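5.2 Does the tracker know when it is lost?

Cronin's earlier result on the Grivthorpe set is often cited as proof that wrist-view odometry needs no outside reference. We are not convinced. Her 70 test clips were picked after tracking had succeeded, so the failure rate they report says little about ordinary recordings.

We reran the Sirnholm pipeline on all 686 clips, with no filtering, and logged the planner's confidence next to the pose error. The confidence score barely moved when the error grew past 9 cm. Masking the gripper body helped in some rooms and did nothing in others. Masking people helped less than we expected, and we cannot yet say why.

Views such as Figure 6 worry us most. Much of the usable area is plain wall and ceiling, and the gripper covers the lower part.
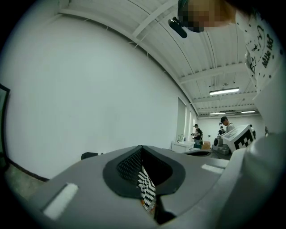 Figure 6. Fisheye view from the hand-held gripper, with a marker cube visible above the gripper body and people in the room.

A marker in view gives the solver something to hold on to, but it also makes a poor test of markerless tracking. We therefore report the two groups of clips separately.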